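Home | Opinion | Household | Letters | Subscribe

Fold it on the bed

February
By a Stindel reader
Filed under: Home & Habits 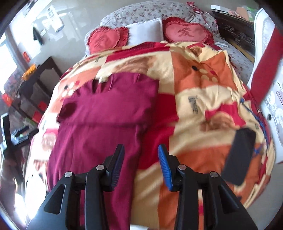 I have owned an ironing board, a folding board and, for one winter, a hallway bench bought for the purpose. I went back to the bed. It is the biggest flat surface in most homes, and it sits at a height that doesn't hurt my back much.

The shops would like us to think otherwise. A plastic folding board at the Halludeo outlet costs $30 and handles T-shirts. It is no use for anything long. A long garment needs to be laid out full length, smoothed once with the flat of the hand, and folded across the middle. You can do that on a bed in two moves.

People complain that fabric drags on a blanket. It does, a little, and I count that in its favour. On a polished table a slippery top slides off while you are reaching for the next one. On a blanket it stays where you put it.

The other complaint is that the washing ends up living there. My rule is that I start at 2 in the afternoon and everything is in the drawers before tea. If I start at 8:30 at night, I end up moving the pile to the chair, and it stays on the chair all week.

A proper laundry room would be lovely. Our unit doesn't have one, and neither do most of the others in the building.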